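Project 2: Checking Camera Views Before a Drawer Run
Simulation track, spring section

Work through this page before you record your first drawer episodes. It covers scene loading, camera checks, the approach pose and export. Allow one lab period. The Tranell bedroom scene is used for all of Project 2.

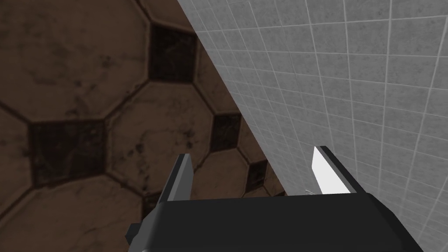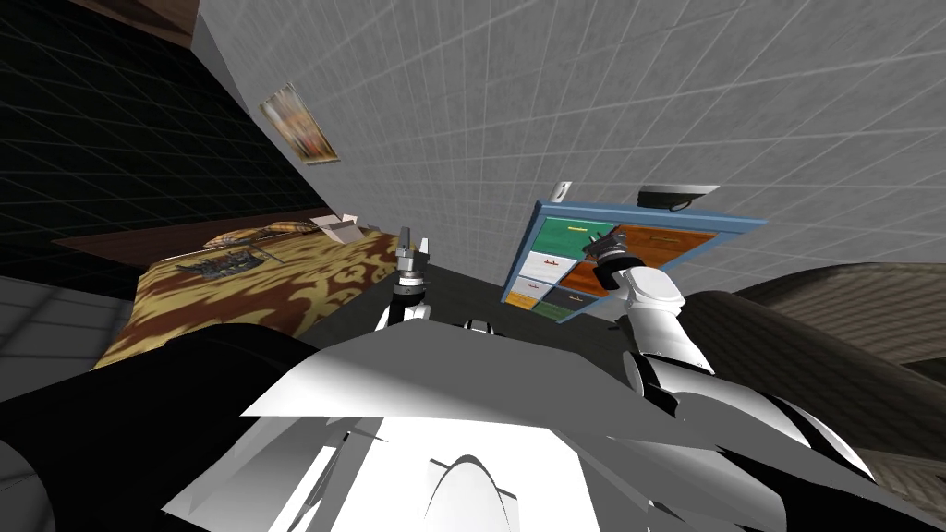

Simulator camera views, Project 2 bedroom. First: gripper view, fingers empty. Second: body view, right gripper at the green drawer.

1. Load the scene

Start Predar from the lab launcher and open the Project 2 folder. Pick the bedroom scene, then your team's seed. Seeds are listed on the sign-up sheet. Do not use the default seed. It places the robot too far from the cabinet and the arm will reach its joint limit before it gets to the drawers.

Wait for the physics indicator to turn green before you touch the controls. On the older lab machines this can take a minute or more while the textures load.

2. Check the camera views

Open the camera panel and step through each view in turn.

In the gripper view, both fingers should be visible from base to tip. If one is missing, the camera is attached to the wrong link. Open Moltero, select the wrist link and reattach the camera there. Save the robot file under a new name.

In the body view, both arms and the cabinet should be visible together. The horizon does not have to be level. Your policy will be trained on whatever angle you save, so choose one and keep it for every episode. Changing the camera between episodes is the most common cause of a failed submission.

3. Set the approach pose

Drive the right arm only. Leave the left arm raised and clear of the bed, and lock its joints from the arm menu.

Bring the right gripper toward the upper-left drawer, which is green with a yellow handle. Slow to 80 percent speed when the gripper passes the edge of the cabinet. Stop when the fingers are close to the handle and store the pose as "approach".

Run the stored pose three times from the home position. If the gripper strikes the cabinet frame on any run, back the target off and store it again.

4. Record episodes

Each team records 85 episodes. An episode starts at the approach pose and ends when the drawer has been pulled open and released, or when the timer runs out. Keep the failed ones. Mark them F in the log and do not delete the files, as the loader expects unbroken numbering.

Take turns at the controls. Write the operator's initials in the log for each episode.

5. Export

Use File > Export > Episodes. Leave compression on. The exporter drops duplicate steps, so your step count will be lower than the one shown in the recorder. Last term's reference set came out at 3,686 steps after export. A much smaller number usually means the recorder was paused.

Copy the export to the class drive under your team name. The Yin checker script runs on new folders every night and writes a report beside your files. Fix anything listed as an error. Warnings about texture paths can be ignored.

Common problems

Fingers pass through the handle: collision is off for the drawer parts. Turn it on in the scene tree and restart the run.

Arm shakes at the approach pose: the gain is too high. Lower it one step at a time.

Body view is black: the lights did not load. Reload the scene.

Exports are due before lab on Tuesday. Questions about seeds or the checker go to Suqin Xu. Include your team name and the report file.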